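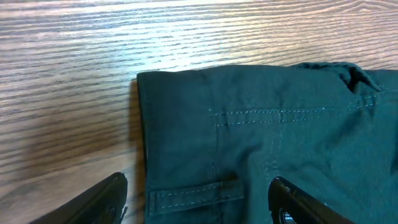
Wrist camera view of a folded dark teal garment, gripper open at its left edge.

Wikura lab reports seam-first method for robot laundry folding

CESTERTHORPE, 27/02/2025 – A new way of teaching two-armed robots to handle clothes, out today from Wikura. Short version: stop looking for the outline of the garment, look for the stitching. The method is called Thampi. It was trained on 2,000 recorded handling runs and tested on clothes it had not been trained on.

Clothes are hard for robots. A box keeps its shape, a shirt doesn't. Most earlier work at Wikura tried to guess the full shape of a crumpled garment from an overhead view, then plan every move from there. Slow, and wrong a lot of the time. One bad guess at the start and the whole fold goes sideways.

Thampi works close up. Small cameras at the wrists look for seams, double topstitching, hems, the edges of pockets and tabs. Pale thread on dark cloth is the easy case. Thread the same color as the cloth is the hard one, and the lab says so plainly in the report.

Once a seam is found the system follows it for a short distance, picks a grip point near it and hands that point over to the arm. Then it looks again. No full model of the garment is built at any stage. The team calls this "short looks" and it's the main change from last year's version.

Why seams? They pucker but they don't stretch much. They tend to run where the panels meet, so a waistband seam says something about where the legs are, and a shoulder seam about where the sleeve goes. A person folding in a hurry uses the same cues without thinking about it.

How it was tested

Test runs took place at the Westuvton bench over 5 weeks. Two arms on a shared base, wooden tabletop, ordinary cloth items put down crumpled or already part folded. Each run ended when the item was folded and set aside, or when a time limit ran out. Altogether 692 runs were scored. Runs where an arm was stopped by hand were scored as failures, with no second try.

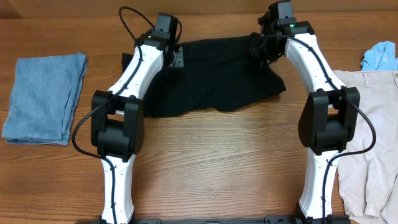
Two-arm bench with black cloth between the wrists. Other fabric items to the left and right.

The table was not cleared between items. That was on purpose. Earlier bench work used one item on a bare surface, and the results did not hold up when a second piece of fabric was anywhere near by. In the new tests the system had to pick out the item it was asked for and leave the rest alone. Similar colors next to each other were still a problem – a seam on one item sometimes got read as carrying on into the next.

Main findings from the report:

Heavy work clothes with contrast stitching gave the best results, by a clear margin.
Towels did better than expected. There is only the hem to go on, but the hem goes all the way round.
Plain black fabric was the weakest group. Low contrast, few visible seams.
Adding the wrist views helped most in the first grip of a run and less after that.
Glare off the tabletop caused fewer errors than the team had planned for. Shadow under a folded corner caused more.

The lab is not claiming a home laundry robot. The arms are slow next to a person and the item still has to be within reach of both. Buttons, zippers and linings were outside the scope of this round, although several items had them. Knits are out too for now.

Wider range of views

The training set isn't only flat cloth on a table. It also includes wrist camera footage with fabric hanging, overlapping, blurred or lit from behind, so the seam finder meets poor views before it meets them on the job. Blurred views were kept in. An earlier version was trained on sharp ones alone and lost the seam nearly every time the wrist moved fast. 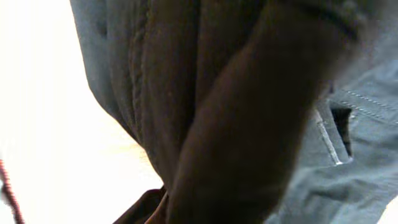
Close wrist view with dark fabric folds to the left, and at right a blue-gray garment with a welt pocket and two lines of stitching.

Pockets turned out to be useful in there own right. A pocket opening reads as a dark slit with an edge beside it, and it can be spotted even where the rest of the cloth has gone soft. The report lists 6 such "anchor" features. Pocket openings ranked second, after double topstitching.

What's next

The seam labels and the scoring sheet will be released with the full report. The recorded runs follow in July, once file formats are sorted out. Next round of bench tests will look at knits and at passing an item from one arm to the other in mid air, which the current method does not try.

Labs that want to score there own system on the same runs can ask for the sheet early. Requests go through the Wikura press desk, Cesterthorpe, marked Thampi. Bench visits at Westuvton by arrangement only, small groups please.

ENDS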